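尹素琴 Suqin Yin
2018年1月15日

班组里几个人让我把分拣线这半年的变化写一写，分几条发。我在Melis的Tustville仓做退货分拣，现在一半时间在线上，一半时间在机械臂那边。只写我自己看到和经手的。

先说原来怎么干。退货箱从月台进来，开箱，倒在台子上，一件一件拿起来看，扫码，按去向放进不同的筐。一个班23个人，大部分站着。手上活不重，但是碎，一个班下来最先受不了的是手腕和脖子。

去年八月上的机械臂。先上的是调度软件Brokero，它管每个工位接哪一箱、什么时候接。机械臂是后面装的。很多人以为变化从机械臂开始，我觉得从Brokero那天就开始了。以前两个人商量一句就能换个位置，后来要在屏幕上申请，组长批。

刚上的时候，我们组最关心的是会不会裁人。开会时说不裁，转岗。到现在确实没有因为这个走人，但是有人走了以后没再补，这个也要说清楚。现在我们班还是按原来的编制排，缺的位置空着，由机械臂那边顶一部分。

我转过去的岗位叫“抓取辅助”。名字听着挺新，内容是：给台面放东西，看夹爪去夹，夹偏了记下来，选一个原因，再摆一次。原因是下拉菜单，有“滑脱”“角度”“遮挡”“其他”。头一个月大家都选“其他”，被说了一次，后来就好多了。

培训是3个半天。前两个半天讲安全，急停在哪，人站在哪，黄线里面什么时候能进。最后一个半天才上手。安全那部分我觉得讲得好，该长就长。上手那部分太短，很多东西是后来问夜班的人才明白的。

比如夹爪上的镜头。它离手指很近，手指自己就占掉画面一大块，要夹的东西常常只露出一点。我们人拿东西会偏一下头，它不会，得整条臂转个角度。知道这个以后，摆东西的时候就明白为什么有的摆法总是失败。

还有画面方向。夹爪转过去，屏幕上的台面就是竖着的。我头几天看久了会晕，得歪着脖子看。后来调了显示器的架子，好一点。这种事培训手册里没有，我写了一条建议交上去，有没有进新版我不清楚。

说说什么东西它行，什么不行。硬盒子，行。瓶瓶罐罐，大部分行。软的，尤其是塑料袋装的，看运气。反光的也麻烦。形状不规整的小东西，看它从哪边下手。线上的老员工闭着眼能拿的，它有时候要试好几回。

所以现在的分法是：整齐的走机械臂，剩下的还是人来。听上去合理，可是线上剩给人的全是难拿的。以前难的和容易的混着来，手能歇一歇。现在一箱接一箱全是软包、破包装、缠在一起的。有同事跟我说，件数少了，人反而更累。我回线上的时候也是这个感觉。

这个问题我们跟主管提过。提了两次。第二次之后改成每60分钟轮换一次工位，难的和容易的岔开。有用，但是轮换表是Brokero排的，它不管你刚才那一箱干完没干完，到点就换。经常是一箱开了一半，交给下一个人。现在大家自己约定，开了的箱做完再走，系统里显示超时就超时。

工资的事也有人问。抓取辅助按线上同级算，没有多。理由是体力消耗小。我的看法是体力是小了，眼睛和脑子用得多。坐在那里盯着看，夹偏一次都要记，漏记了后面的人会来问。下一次谈的时候我打算再提一回，到时候把记录单带上。

好的地方也写。手腕好多了，这个我得承认。以前下班拧毛巾都疼，现在不怎么疼。坐着的时间多了，膝盖也舒服。年纪大一点的同事里，有两位转过来以后明确说不想再回去。

还有一个好处是能学到东西。一开始觉得自己就是个摆东西的，后来看得多了，能看出来这一下大概会不会滑，从哪边下去比较稳。工程师过来问我们的时候，问的就是这些。有一回改夹取角度，用的是夜班一个同事的说法。我希望这种事能写进他的考核里，目前没有。

不习惯的地方是安静。线上一直有人说话，谁家孩子考试，谁买了什么菜。机械臂这边一个人一个台子，旁边的人戴着耳塞，一个班说不了几句。中午吃饭的时候我还是跑回线上那桌坐。

另外就是维护。夹爪手指上的垫子磨了要报，线松了要报，台面的布皱了要自己抻平。这些零碎活没有算在工时表里，但是不做的话下一班就夹不准。Flemo那边的仓我听说是专门有人做这个，我们这边是谁当班谁做。我觉得应该有个固定的人，或者至少给十五分钟交接。

有新同事问要不要报名转岗。我的建议：手腕腰不好的，可以考虑。喜欢跟人一起干活的，先去那边坐半天看看。怕学不会的不用怕，菜单就那么几项，难的是耐心。报名之前问清楚班次，夜班目前缺人，去了多半先排夜班。

还有人问它以后会不会把软包也学会。我不知道。工程师自己也不肯给时间。我只知道现在每天记下来的那些失败，就是拿去做这个用的。我们在教它做我们剩下的那部分活，这个大家心里都有数，班上也聊过。有人觉得不舒服，有人觉得早晚的事，我两种想法都有。

没见过的人可以看看工作时的近景，我们一个班对着看的差不多就是这种画面。 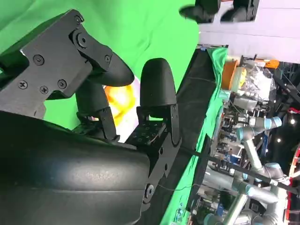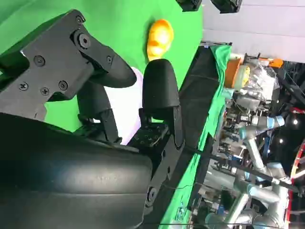 两张都是夹爪近景：黑色的两根手指，绿色的底，远处是银灰色的机械臂。

轮换表和工时表的问题，线上的同事有意见可以直接回复在下面，我整理好一起交给主管。明天我在线上，后天回机械臂那边。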